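Workshop notebook, Feb 14, 2021

Brastach hatchback, the blue one, back on the stand. Complaint is still a flat spot when pulling away and a lumpy idle once the engine is warm. Compression was done in January and was even across all the cylinders, so I have left that alone.

Took the intake hose off and looked it over under the lamp. Small split on the underside, close to the clamp, only opens when the hose is bent. Fitted the spare from the Rukdale shelf. The clamp is the old one. Idle steadier but still drops when the fan cuts in.

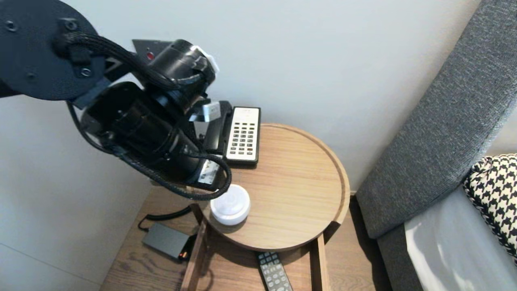

Was the idle valve cleaned before the hose was changed?
It was done afterwards, with the battery lead off, and the valve was refitted with a new gasket.

Plugs out next. Three of them a normal tan colour, the one nearest the gearbox sooty. Swapped that coil with its neighbour to see if the soot moves. It needs a proper run before there is anything to read, so I have set a test loop: out to Skinville, up the long hill, back by the ring road. Roughly 40 miles. Top up before leaving and write the mileage on the card, please, it was left blank last time.

Fuel pressure at the rail holds with the pump running and drops slowly after switching off. I don't like the drop but it is inside what the manual allows. Will check again cold.

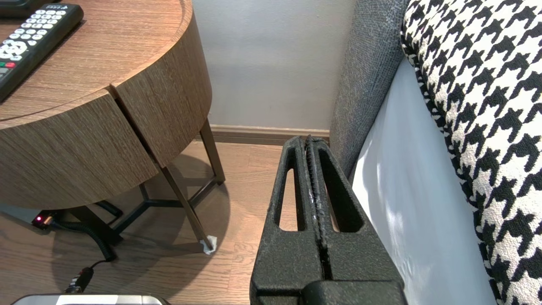
Xiaoyan Qian thinks the pressure drop is a leaking injector and wants all of them out before anyone drives to Skinville. The sooty plug fits with that, she says, and swapping the coil will only muddy things. Fair point. I have put the coil back where it was and we will do the injectors first. Seals ordered from Brito, part 294 in their list, two sets in case one tears.

Front brakes while it is up. Pads have plenty left, the nearside slider pin was dry and stiff. Cleaned and greased it. Disc has a lip on the outer edge but no scoring. Offside fine.

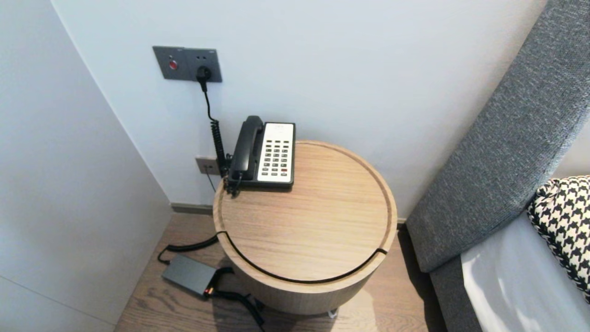
Round side table with telephone, corner of the room.

Battery reads low after standing overnight – charger on. Earth strap to the body was furred up, scraped it back to metal and bolted it down again. Adalberto Frota has the good torque wrench, ask for it before doing the wheel bolts.

Tyres: rears are older than the fronts and starting to crack between the tread blocks. Told the owner by phone. He will think about it. 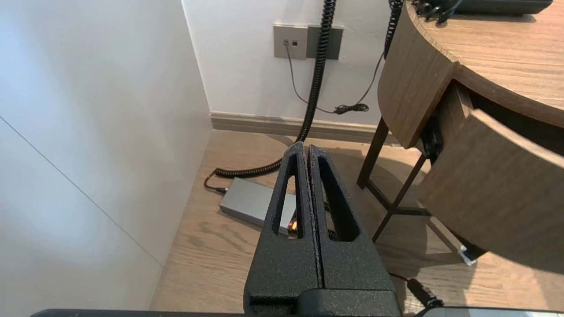
What should be checked when the injectors come out?
Look at the tips for carbon, then put each one on the bench and watch for drips with the pressure up.

To do: injectors, new seals, pressure test again from cold, then the test loop. Rear wiper is slow as well, leave it until the battery is sorted. Job card is in the tray under the Rukdale boxes.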